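Skurkville consignment showroom adds second floor for dining and kitchen pieces

2024-07-09

If you have been by the consignment furniture showroom in Skurkville lately and wondered what all the hammering upstairs was for, the wait is finally over. The second floor opens to shoppers this Saturday at 10, and it is given over entirely to dining tables, chairs, sideboards, hutches and all the smaller things that end up in and on them.

The space used to be storage, and a rather gloomy kind of storage at that, with sofas stacked along one wall and rugs rolled up along the other. Work started in May, once the new stairs were in, and the old carpet came up to show a floor that only needed sanding and a couple of coats of oil. There is an elevator at the back of the building for anyone who would like to skip the stairs (and for the sideboards, of course, which are heavier than they look).

The first truckloads came from homes in Plernville and from a large estate in Toledo, and they brought 309 pieces between them, from a farmhouse table that seats 10 down to single chairs looking for a new set to join. Prices on the tags are the starting prices, and they come down by 15 percent after the first month, just as they always have on the ground floor.
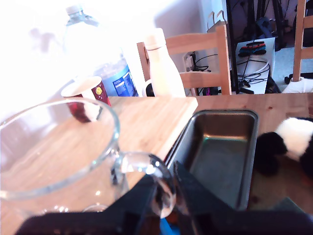
Housewares are the part that is new for the showroom, which until now has stuck to furniture, lamps and the occasional mirror. Shoppers kept asking, though – it is hard to buy a hutch and not start thinking about what will go in it – and so a long section by the windows has been set aside for dishes, serving pieces and everyday kitchen things. Clear glass is very welcome there, and a good measuring jug with a thick rim and a curved glass handle is just the sort of thing the staff would love to see come through the door. Please wash everything before you bring it in, and leave anything chipped at home.

Consignors keep the same split they have now, and furniture still needs a photo and rough measurements sent ahead so that room can be found for it. Smaller items can simply be carried in during drop-off hours, Tuesday through Thursday until 4, with no appointment. Boxes are returned if you would like them back.

Opening day runs until early evening, with lemonade and cookies at the foot of the stairs, and delivery within Skurkville and Plernville will be free on any dining table sold that day. Parking is behind the building as usual, and there is more of it on the Wekau Street side if the lot fills up.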